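How does a car know it's raining?

Have you ever been in a car when the wipers started swishing all by themselves? Nobody touched a thing! There's a tiny rain sensor behind the windscreen, usually up near the mirror, and it works with light.

The sensor shines a beam you can't see into the glass. When the glass is dry, nearly all the light bounces back. When raindrops land, some of it leaks out through the water (sneaky!) and less comes back. The sensor spots the change and tells one of the car's computers.

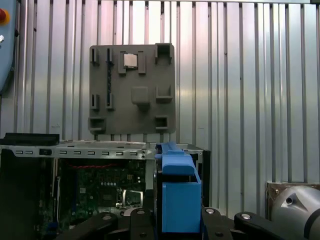
Yes, one of them, because a modern car can have 40 or even 100 little computers on board! One looks after the windows, another the brakes, another the lights. They pass short messages to each other along shared wires, a bit like a class passing notes, only much, much faster.

So the message goes "lots of rain!" and the wipers speed up. If it's only drizzle they swish now and then.

Try it yourself: next time you're out in the rain, ask a grown-up whether your car has automatic wipers. If it does, watch what happens when you go under a bridge. How many swishes before they slow down?

Next page: how parking sensors beep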